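Flooding pushes 2,907 from homes in Potitz valley

Families still arriving at Siqueira relief centre, second site to open

More people were on the move overnight in the Potitz valley after the river came over its banks for the second time in 11 days. District count now stands at 2,907 displaced, most of them from the low farms east of Arkeck.

The centre at Siqueira is full. It was set up for far fewer families and has been turning latecomers toward the high school in Randetti, where cots were still being unloaded at supper time. Fifteen classrooms there have been cleared. More if the district can find bedding.

"They come with a bag, sometimes not even that," said Rommel Manalastas, who is running registration at Siqueira. "We had a grandmother walk in with three kids who weren't hers. Neighbours' kids. The parents were still back with the cattle."

Those parents have since been located, he said. The family was together by morning.

Roads remain the main problem. The bridge below Arkeck is closed to anything heavier than a pickup and the valley road is under water at two points. Trucks carrying food and water purification tablets are going the long way, over the ridge - a six-hour trip that normaly takes less than two.

Health workers have treated 102 people for diarrhea at Siqueira and the outlying camps. No cholera confirmed. Samples have gone to the provincial lab, results not back yet.

Manalastas said clean water and cooking fuel are the two things he is asked for most. Blankets after that. Nights have been cold for the season.

Landowners' groups want a date for people to go home. The district won't give one. Engineers haven't been able to reach the upper dike and until they do nobody can say if it will hold through another storm. Rain is in the forecast again through the weekend.

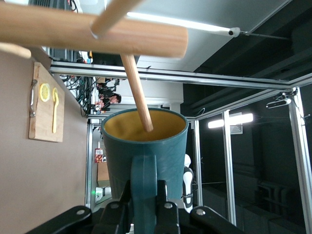

RANDETTI, August 14, 2018 - Registration at the high school opens at 7 a.m. and closes at dark. Families already signed in at Siqueira do not need to register again but should bring there blue card.

A hot meal is served twice a day. Kids under five are being weighed at the gym entrance, and a nurse is on site till evening.

The district says it will update its displacement figures tomorrow, once the camps on the west bank have reported in. Phone lines to that side were down as of noon.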